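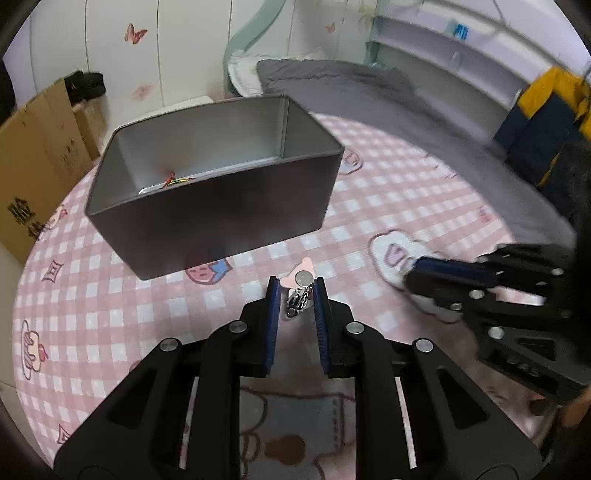
Fig. 7. Lining up on a small trinket, pads open on either side of the piece. The second gripper comes in from the right.

7. Pads, pivots and your first practice pile

Your pair of Nukero hand grippers comes out of the case almost ready to go, and this is the fun part. Set aside half an hour the first time. After that, the whole check takes a few minutes, and you'll feel the difference in the very first pick.

Before you start

Work at a table you can reach across from both sides. A cloth is fine, and even helpful – small metal parts don't skate away on it. Put an open box at the far side as your drop target.

CAUTION: Keep your free fingers away from the linkage while you squeeze the handle. The bars close on each other as well as on the object.

Checking the pads

1. Open the gripper all the way and look at the two ribbed pads face on. They should sit at the same height.

2. Wipe both pads with a dry, lint-free cloth. Don't use alcohol on the ribs.

3. Close slowly on a strip of paper and tug. If it slides out from one side only, loosen the pad screw, square the pad up, and tighten again.

4. Change the pads as a set (part 408) when the ribs look shiny.

Checking the pivots

5. Look over the four silver pins on top of the arms. None should stand up higher than its partner on the other side.

6. Squeeze and release ten times. The motion should be smooth and quiet. If it feels gritty, put one small drop of light oil on each pin and wipe off the extra. Repeat the oiling every 200 hours of use.

Note: Do the same for the second gripper, even if you use it less. A stiff partner makes two-handed work a chore!

Practice with jewelry

7. Tip out a mixed pile in front of the box. Beads, chains and cord are wonderful practice, because each one asks for a different touch.

8. Lift one bracelet with the side gripper and hold it clear of the pile. Keep the front gripper open and waiting, close to the rest. Route the handle cable so it hangs free of the beads.

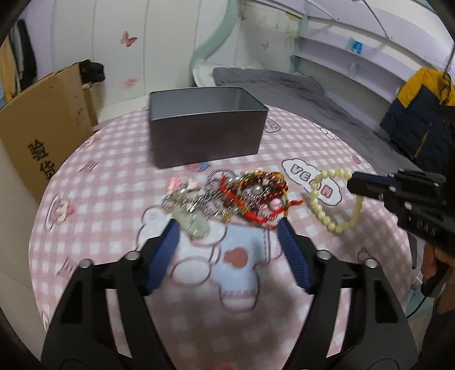

9. Lower the bracelet into the box and let go gently. Then try a chain – take it near one end and lift slowly, so you can stop if something else comes along with it.

CAUTION: Don't lift anything heavier than 300 grams with the standard pads.

If a bead keeps popping out

You're probably gripping too close to the tips. Move in until the bead sits against the middle of the ribs, then squeeze again. If that doesn't help, go back to step 3.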